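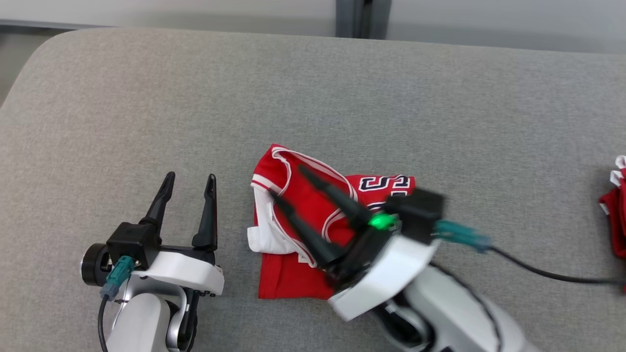
Garment log, November, evening

Long day on the red jersey. The right arm had its fingers down in the middle of it for most of the afternoon while the left arm stood by, open. That is how the new method starts every fold now. One arm presses and pinches first, the other comes in only when there is an edge worth taking. In October both arms went in together and fought over the same bunch of fabric.

I did 32 starts today. Each one begins with the jersey dropped in a heap on the gray seat, no smoothing by hand. A start counts as good if the shirt is flat enough at the end that the neck and both armholes can be found. I got 18 good ones. With the old two-arm start I never got past six in a set of the same size, so I am pleased, but it's one garment and one surface and I wrote that at the top of the sheet.

What went wrong in the rest:

The white lining is the main trouble. The fingers come down toward the neck, close on the lining and miss the red layer, and then the lift pulls the inside out through the armhole. From the head camera the white trim and the white lining look too much alike. Zirkby (the part that picks the grasp point) was trained mostly on towels and plain T-shirts, and a towel has no inside. I marked every lining grab with an L so they can be pulled out later.

The big navy numbers are the second trouble. The white outline around them reads as a seam or an edge, and twice the arm went for the outline in the middle of the cloth. I had expected the numbers to help, since they tell you which way the shirt is facing. Maybe they will once the labels say so. At the moment they only confuse it.

The seat itself was fine. I thought the soft surface would be worse than the table at Clerkgate, but the fingers can press into it a little and get under a fold. On the table they skid. I want to repeat the table set with the same jersey before I put that in writing anywhere.

The right arm's cable lies across the seat and I kept an eye on it all day. It has not caught on anything. I should still clip it up before the longer runs.

The Sperling set now stands at 671 episodes with today's added. I copied everything over before supper and checked that the left and right streams line up. One episode had a gap in the left arm's positions, so I put it in the review folder and left it out of the count.

Still to do: ask Prostura if they can send the softer fingertips in the narrow size. Relabel the L cases by hand, lining and outer layer as separate classes. Try the start with the jersey turned face down so the numbers are out of play.

Stopped at 7:40. Shoulders sore from leaning over the seat to reset the shirt. Tomorrow the table.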